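Tevside Gadget Club, minutes of the monthly meeting
February 18, 2020

I'm on minutes again, so apologies in advance if I skipped your favorite bit. We started a little late, with 20 of us there, and the last minutes were approved with no changes.

First up was the Lakach e-reader. I've had the loaner for two weeks and I like it a lot, though the page-turn buttons are way too stiff (my thumb is still complaining). Battery life got a thumbs up from everyone who'd borrowed it. At $171 most of us thought it was fair - a few still want a color screen at that price.
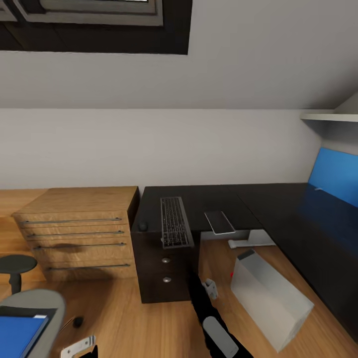 Next we got stuck on the Zumar tablet, as usual. It costs $329 and the stylus is another $50, and boy, did people have feelings about that! We voted to buy one for the loan shelf, without the stylus for now. I'm placing the order this week.

The Miyazaki keyboard review got pushed to next month, as the Bluetooth kept dropping and we want to try the new firmware first.

Swap day will be in July, date to come. Please send me your lists early - last year's came in the night before and I was up typing until one.

Meeting closed at nine.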